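Cómo vaciar y ordenar un cajón de objetos sueltos

27 de febrero de 2024

En casi todas las casas y talleres hay un recipiente donde acaba lo que no tiene sitio. Un cepillo, una pieza de plástico de no se sabe qué, un juguete, un bloque de algún juego de construcción. El método que explico sirve para una cubeta, un cajón de cocina o una caja de mudanza. Lo uso desde septiembre y con un cajón mediano se tarda menos de una hora.

Qué hace falta

Una mesa despejada, dos recipientes de paredes altas (mejor de metal o de plástico rígido), un paño, jabón neutro, un cepillo de cerdas duras y etiquetas. Yo compro las adhesivas de Widon en paquete de 100, pero vale la cinta de carrocero con un rotulador.

Paso 1. Preparar los recipientes

Coloque los dos recipientes juntos sobre la mesa, uno detrás del otro. El de delante es el de trabajo y el de atrás recibe lo que ya está decidido. Si los bordes se tocan, caen menos cosas por el hueco, aunque siempre quedan papelitos y restos en la junta que habrá que recoger al final.

Paso 2. Pasar los objetos por tandas

No vuelque todo de golpe. Ponga pocas piezas cada vez, separadas entre sí, de manera que se vea el fondo. Con cuatro o cinco se trabaja bien. Cuando se amontonan, las pequeñas se esconden debajo de las grandes y se acaban tirando sin querer.

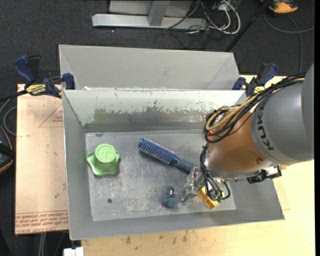 Tiempo de lectura: 3 minutos

En una tanda así conviene empezar por lo que se reconoce enseguida. El cepillo azul de pelo va al baño, previa limpieza. La figurita de color verde azulado oscuro pasa al montón de juguetes. El bloque amarillo y la pieza verde de base ondulada se quedan para el final, porque piden más tiempo: hay que mirar si encajan con otra cosa que tengamos en casa.

Paso 3. Decidir

Para cada objeto hay tres salidas: se queda y tiene sitio, se regala, o se tira. Si no se decide en un minuto, va a una bolsa de dudas con la fecha escrita. La bolsa se revisa al cabo de unos meses - yo le doy medio año - y lo que nadie haya pedido sale de casa.

Paso 4. Limpiar

Los cepillos se limpian sacando primero los pelos con un peine de púas finas y después en agua tibia con jabón. Se dejan secar con las cerdas hacia abajo. El plástico liso se lava igual. Si tiene dibujos en relieve, use un cepillo de dientes viejo.

El recipiente también se limpia. En los de chapa pintada el fondo se llena de rayas y marcas claras con el uso, y en las paredes puede saltar la pintura. Las rayas no molestan. Si hay metal al aire, seque bien esa zona y no guarde dentro nada húmedo.

Paso 5. Etiquetar y guardar

Escriba en la etiqueta lo que hay dentro, con palabras concretas. «Varios» no sirve. Péguela en el lado que se vea desde fuera y guarde lo más usado a la altura de la mano.

Repita desde el paso 2 hasta vaciar el cajón y pase el paño por la mesa.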